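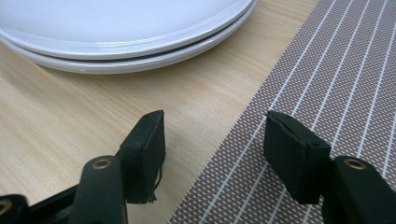 # 제2장 휴대 단말의 배터리 잔량 추정

휴대 단말의 상태 표시줄에 나타나는 백분율은 측정값이 아니라 추정값이다. 리튬이온 셀에는 남은 전하를 직접 읽을 수 있는 단자가 없다. 단말이 실제로 읽는 물리량은 단자 전압, 전류, 온도이며, 잔량은 이 값들과 셀 모델을 결합하여 계산한다. 앞 장에서는 셀의 화학적 구성과 충전 방식을 다루었다. 이 장에서는 셀을 외부에서 관측되는 하나의 계로 보고, 그 내부 상태를 어떻게 추정하는지 다룬다.

## 학습 목표

- 충전 상태, 만충전 용량, 설계 용량의 차이를 정의할 수 있다.
- 개방 회로 전압법과 전하 적산법의 오차 원인을 각각 설명할 수 있다.
- 부하 전류와 온도가 사용 가능 용량에 미치는 영향을 등가 회로로 나타낼 수 있다.
- 내부 추정값과 화면 표시값을 분리하는 이유를 설명할 수 있다.

## 선수 지식

옴의 법칙, 일차 RC 회로의 계단 응답, 아날로그-디지털 변환기의 분해능과 오프셋 개념을 알고 있어야 한다. 칼만 필터는 이 장의 후반부에서만 쓰이며, 유도 과정은 부록에 따로 실었다. 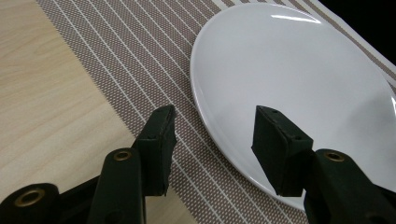

**집필** Maja Kalinowski, Bartosz Sadowski 
**감수** Radosław Olszewski

## 용어의 정의

충전 상태(state of charge, SOC)는 현재 셀에서 꺼낼 수 있는 전하량을 만충전 용량으로 나눈 값이다. 분모가 설계 용량이 아니라는 점에 주의해야 한다. 설계 용량은 제조사가 정한 조건에서 새 셀이 내는 전하량이고, 만충전 용량은 해당 시점의 셀이 완전히 충전된 뒤 방전 종지 전압에 이를 때까지 내는 전하량이다. 셀이 노화하면 만충전 용량은 줄어들지만 설계 용량은 바뀌지 않는다.

만충전 용량을 설계 용량으로 나눈 값은 건강 상태(state of health, SOH)의 한 정의로 쓰인다. 내부 저항의 증가분으로 SOH를 정의하는 문헌도 있으므로, 값을 비교할 때에는 어느 정의를 따르는지 먼저 확인해야 한다. 이 책에서 별도의 언급이 없으면 용량 기준 정의를 따른다.

사용 가능 용량은 다시 구분된다. 부하가 걸린 상태에서 단자 전압은 내부 저항에 의한 전압 강하만큼 낮아지고, 그 결과 셀 안에 전하가 남아 있어도 단말은 종지 전압에 먼저 도달한다. 같은 셀이라도 대기 상태에서 쓸 때와 연속 촬영에 쓸 때 꺼낼 수 있는 전하량이 다른 것은 이 때문이다. 만충전 용량은 충분히 작은 전류에서의 값으로, 사용 가능 용량은 실제 부하에서의 값으로 구분하여 쓴다.

이 장의 계산 예에서는 Stalier 단말을 기준 기기로 사용한다. 기준 기기에 장착된 셀의 설계 용량은 2353 mAh이고, 노화 시험을 거친 시료의 만충전 용량은 약 2000 mAh이다. 두 값의 비가 이 시료의 SOH이다. 노화 시료의 화면 표시가 백 퍼센트라 하더라도 꺼낼 수 있는 전하량은 새 셀의 그것과 같지 않으며, 표시값은 어디까지나 현재의 만충전 용량에 대한 비율이다.

## 개방 회로 전압법

셀에 전류가 흐르지 않고 내부가 평형에 이르렀을 때의 단자 전압을 개방 회로 전압(open-circuit voltage, OCV)이라 한다. OCV는 SOC의 단조 함수로 볼 수 있으므로, 미리 측정한 곡선을 표로 저장해 두면 전압에서 SOC를 역으로 구할 수 있다. 계산량이 적고 과거의 이력을 저장할 필요가 없어 초기값을 정하는 데 널리 쓰인다.

이 방법에는 두 가지 제약이 있다. 첫째, 평형에 이르기까지 시간이 걸린다. 방전 직후의 단자 전압은 OCV보다 낮고, 부하를 제거한 뒤 서서히 상승한다. 충전 직후에는 반대 방향의 완화가 일어난다. 완화가 끝나기 전에 읽은 전압을 표에 대입하면, 방전 후에는 SOC가 낮게, 충전 후에는 높게 추정된다. 휴대 단말은 화면이 꺼진 동안에도 무선 모듈이 주기적으로 깨어나므로 완전한 평형을 기대하기 어렵다. 실무에서는 전류가 문턱값 이하로 유지된 시간과 전압의 시간 변화율을 함께 검사하여 측정의 유효성을 판정한다.

둘째, OCV 곡선에는 기울기가 작은 구간이 있다. 이 구간에서는 전압 측정의 작은 오차가 SOC의 큰 오차로 확대된다. 전압 오차를 ΔV, 곡선의 국소 기울기를 dV/dSOC라 하면 SOC 오차는 다음과 같이 근사된다.

> ΔSOC ≈ ΔV ÷ (dV/dSOC)

따라서 OCV 측정이 유효하더라도 그 값을 보정에 쓸 것인지는 곡선 위의 위치에 따라 달리 판단해야 한다. 평탄 구간의 측정값은 버리거나 낮은 가중치를 준다. 양극 재료가 인산철 계열인 셀은 평탄 구간이 매우 넓어 이 문제가 두드러지며, 충전과 방전 사이의 이력 현상도 무시할 수 없다.

## 전하 적산법

전하 적산법(coulomb counting)은 셀을 드나드는 전류를 시간에 대해 적분한다. 방전 전류를 양으로 정하고 만충전 용량을 Q라 하면 다음 식이 성립한다.

> SOC(t) = SOC(t₀) − (1/Q) ∫ I dt

전류는 셀의 음극 경로에 직렬로 넣은 션트 저항의 양단 전압으로 측정하는 것이 일반적이다. 저항값이 크면 신호는 커지지만 손실과 발열도 커진다. 기준 기기의 션트 저항은 2 mΩ이고, 변환기의 분해능은 16비트이다. 션트 저항을 배치할 때에는 전류 경로와 감지 경로를 분리하는 켈빈 접속을 사용하여 납땜부의 저항이 측정값에 섞이지 않게 한다.

적산법의 오차는 성격에 따라 나누어 다루는 것이 편리하다. 평균이 영인 잡음은 적분 과정에서 상당 부분 상쇄된다. 오프셋은 상쇄되지 않고 시간에 비례하여 누적된다. 이득 오차는 이동한 전하량에 비례하므로, 한 방향의 긴 방전에서는 크게 나타나고 충전과 방전을 반복하면 일부 상쇄된다. 대기 시간이 긴 기기에서 가장 문제가 되는 것은 오프셋이다. 대기 전류 자체가 작아 오프셋과 구별하기 어렵기 때문에, 많은 설계에서 입력을 내부적으로 단락시켜 오프셋을 측정한 뒤 감산하는 절차를 주기적으로 수행한다.

식에서 알 수 있듯이 초기값 SOC(t₀)와 용량 Q의 오차는 적산 자체의 정밀도와 무관하게 결과에 남는다. 변환기의 분해능을 높여도 이 성분은 줄지 않는다. 적산법을 단독으로 사용하지 않는 이유가 여기에 있다.

## 등가 회로와 온도의 영향

부하가 걸린 상태의 단자 전압을 해석하려면 셀의 동적 모델이 필요하다. 가장 널리 쓰이는 것은 OCV를 나타내는 전압원, 직렬 저항 R₀, 하나 이상의 RC 병렬 회로를 직렬로 연결한 모델이다. R₀는 전류 변화에 즉시 반응하는 전압 강하를 나타내고, RC 회로는 분극에 의한 지연 응답을 나타낸다. RC 회로를 하나만 쓴 모델에서 단자 전압은 다음과 같다.

> V = OCV(SOC) − I·R₀ − V₁

여기서 V₁은 RC 회로 양단의 전압이다. 전류가 계단 모양으로 변하면 V₁은 시상수 R₁C₁에 따라 지수적으로 새로운 값에 접근한다. 앞 절에서 언급한 완화 현상은 전류가 영이 된 뒤 V₁이 감쇠하는 과정으로 해석된다. 실제 셀의 완화에는 여러 시상수가 섞여 있으므로, 단일 RC 모델은 긴 휴지 시간에서의 거동을 충분히 재현하지 못한다.

모델의 파라미터는 모두 온도와 SOC의 함수이다. 특히 저온에서는 직렬 저항과 분극 저항이 함께 커진다. 셀에 남은 전하량이 같더라도 전압 강하가 커지므로 종지 전압에 일찍 도달한다. 추운 실외에서 잔량이 남은 것으로 표시되던 단말이 갑자기 종료되고, 실내로 옮기면 다시 켜지는 현상은 이 모델로 설명된다. 전하가 사라진 것이 아니므로, 이때 적산값을 영으로 초기화하면 이후의 추정이 모두 어긋난다.

온도 센서의 위치도 검토 대상이다. 셀 표면에 부착한 서미스터는 내부 온도보다 늦게 반응하고, 인접한 전력 회로의 열을 함께 읽을 수 있다. 급속 충전 중에는 표면과 내부의 온도 차가 커지므로 열 모델을 함께 두기도 한다.

## 추정값의 결합

OCV법은 장기적으로 편향이 작지만 적용 시점이 제한되고, 적산법은 연속적으로 적용할 수 있지만 오차가 누적된다. 두 방법의 결합에는 크게 두 계열이 있다.

보정 시점을 정해 두는 계열에서는 평소에 적산값을 사용하다가 유효한 OCV 측정이 얻어지면 SOC를 갱신한다. 구현이 간단하고 동작을 추적하기 쉽다. 유효한 측정 두 개 사이에 이동한 전하량과 SOC의 변화량을 알면 만충전 용량도 다음과 같이 갱신할 수 있다.

> Q = ΔQ ÷ (SOC₁ − SOC₂)

두 측정점의 SOC 차가 작으면 분모의 상대 오차가 커지므로, 갱신을 허용하는 최소 간격을 정해야 한다. 충전 습관상 잔량이 좁은 범위 안에서만 움직이는 사용자의 기기에서는 이 조건이 오랫동안 충족되지 않을 수 있다.

관측기를 쓰는 계열에서는 등가 회로가 예측한 단자 전압과 측정 전압의 차를 매 주기마다 되먹임한다. 확장 칼만 필터가 대표적이다. 휴지 구간을 기다릴 필요가 없다는 이점이 있으나, 파라미터가 실제 셀과 다르면 모델 오차를 SOC 오차로 잘못 해석한다. 필터가 출력하는 공분산은 모델이 옳다는 가정 아래의 값이므로, 이를 실제 오차의 상한으로 취급해서는 안 된다.

이 책의 실습용 펌웨어인 Graner는 첫째 계열을, Birnia는 둘째 계열을 구현한다. 두 펌웨어의 전압 표와 온도 표는 동일하며, Zofia Witkowska가 작성한 측정 기록에서 추출하였다. 표의 형식은 Szewczyk 시험 장비의 출력 형식을 따른다.

## 화면 표시값

추정기가 계산한 SOC를 그대로 화면에 내보내는 단말은 드물다. OCV 보정이 일어나면 내부 값은 불연속적으로 변할 수 있다. 방전 중에 표시값이 상승하거나 한 번에 여러 단계 하락하면 사용자는 이를 고장으로 인식한다. 표시 계층에서는 방전 중 표시값의 증가를 금지하고, 내부 값과의 차이를 일정한 속도 이하로 좁히는 제한기를 둔다.

표시값의 양 끝도 내부 값과 일치하지 않는다. 충전 전류가 종료 문턱값까지 떨어지기 전에 만충전을 표시하는 설계가 많고, 하단에서는 파일 시스템을 정상적으로 닫는 데 필요한 전하를 남긴 상태를 영 퍼센트로 정한다. 두 여유분은 표시 계층의 상수로 두고 추정기에는 반영하지 않는다. 추정기에 섞어 넣으면 만충전 용량의 갱신식에 같은 여유분이 중복으로 들어간다.

제한기에는 예외 조건이 필요하다. 단자 전압이 종지 전압에 가까워졌는데도 표시값이 천천히 내려가도록 두면, 표시값이 남은 상태에서 전원이 끊긴다. 이 구간에서는 속도 제한을 완화하여 표시값이 종료 전에 영에 도달하도록 한다. 완화의 시작 시점은 현재 부하가 아니라 예상되는 최대 부하에서의 전압을 기준으로 정한다.

다음 절에서는 기준 기기의 방전 기록을 사용하여 OCV 표를 작성한다. 실습에 앞서 변환기의 오프셋 측정 절차를 수행하고, 그 결과를 기록지의 첫 행에 적어 둔다.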